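Zimmont runs out of boxes, blames jam

The town of Zimmont has a cardboard shortage, and the jam makers are taking the heat for it.

Andden, the packaging shop on the main street, sold its last divided carton in August, a month ahead of the annual preserves fair. More than 200 entries are expected this year, and under rule 16 each one has to arrive in a box with compartments. The rule was brought in after an incident with a plum chutney that the fair office still prefers to call "the leak."

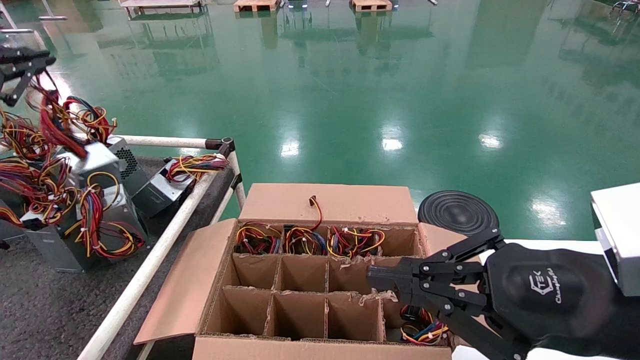 An open cardboard box with divided compartments.

Prices have followed the usual path. A carton that cost $3 in spring was going for $18 last week, jam not included. One seller offered free delivery, to an address four doors away.

Andden says a new shipment is on the way from its supplier, Jaleck, but would not say when. The fair office says rule 16 stands. It has agreed to accept used boxes, provided they don't smell of chutney.

Entries close at noon on the last day of the month.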